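Search this site Search Go

Speaker notes — "False closed: a grip fault on thin fabric"
Mullach workshop session, slot two. 18 minutes with questions.

Opening. Say which fault this covers. Between December and the spring the Nirel controller logged 591 apron picks at Trurkdale. In 222 of them it reported a good grip with nothing between the pads. Give both numbers, then wait for people to write them down.

Background, keep short. The task is to take an apron off the table and put it in the basket. Grip state came from jaw position alone. Two layers of thin cloth change the closed position by less than the encoder noise, so "holding" and "empty" read the same. Halldóra Ásgeirsdóttir found this by replaying the logs against the motor current.
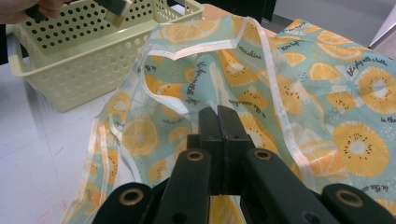

Page last changed: 29th July

Leave the picture up during this part. Point to the finger pads, pressed together with a thin seam between them. Then the white satin trim: it forms long loops, and one of them arcs up clear of the folds. A loop like that is a snag risk for the linkage arms, which spread into a V under the pads. Grommets mark the pivot holes.

The safety matter. On one run a loop caught on a link while the controller believed the jaws were empty. It started a retry at full speed. Quang Huỳnh had a hand at the basket and pulled it back in time. No injury. The stop button was pressed 90 milliseconds after the retry began — read that off the log, do not paraphrase it.

Changes made:
- retry speed limited whenever a hand may be near the basket
- current check added before any "empty" report
- Mogensen supplied guards for the outer links

Still open: the guards rub at full opening. The current check has not been tested on heavier cloth.

If asked about vision-based grip checks, say we have no results yet. Spare slide has the current traces.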